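## Visita al taller de Evari

El 2 de febrero de 2019 un grupo de socios visitamos el taller de Evari, donde preparan robots para trabajos de lavandería y ropa de cama. Nos recibió Mali Mostyn, responsable de las demostraciones, y la visita duró 3 horas con una pausa para café.

Empezamos en la sala de montaje. Rhodri Owen explicó cómo ajustan las pinzas y por qué trabajan con dos dedos. Han probado manos más complicadas, pero se averían más y cuesta mucho encontrar recambios. La cámara va montada junto a la pinza y es la que guía el movimiento cuando la tela está cerca.

Después pasamos a la mesa de pruebas. La tarea de esta temporada es el manejo de almohadas y fundas. Según Owen, una caja o una botella se dejan coger siempre igual, pero una funda cambia de forma cada vez que se toca. Los volantes y los pliegues complican todavía más las cosas, porque la pinza tiene que distinguir el borde de la tela de una simple arruga. 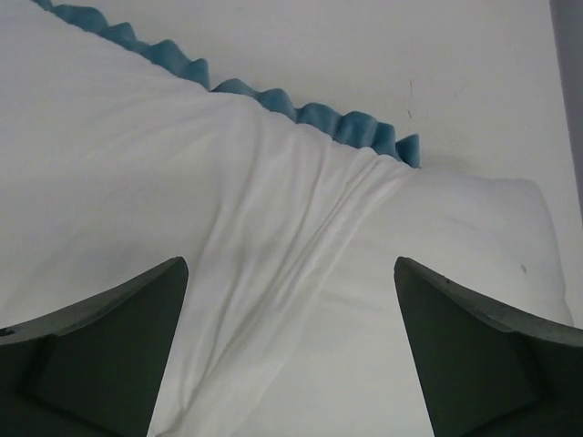
Hye-jin Jin lleva el registro de los ensayos. Desde noviembre han anotado 2.149, cada uno con su resultado y una nota breve cuando algo falla. Los fallos más habituales son dos: la pinza coge una sola capa de tela o se lleva también parte de la almohada. Las fundas lisas dan mejores resultados que las que tienen adorno, y por eso ahora dedican más tiempo a estas últimas.

Hubo bastantes preguntas. Remigiusz Lis quiso saber si el sistema serviría para una lavandería pequeña como la suya, que mueve 400 piezas al día. Mostyn respondió que de momento no: el robot es más lento que una persona y necesita que alguien lo vigile. Zaid Zein preguntó por el ruido y por el consumo. Sobre el consumo no tenían todavía datos y quedaron en enviarlos.

Fuimos 28 personas, el máximo que admite el taller. Quienes se quedaron en lista de espera tendrán preferencia en la próxima visita, todavía sin fecha. Para apuntarse basta con responder a este boletín indicando nombre y teléfono. Se recomienda calzado cerrado.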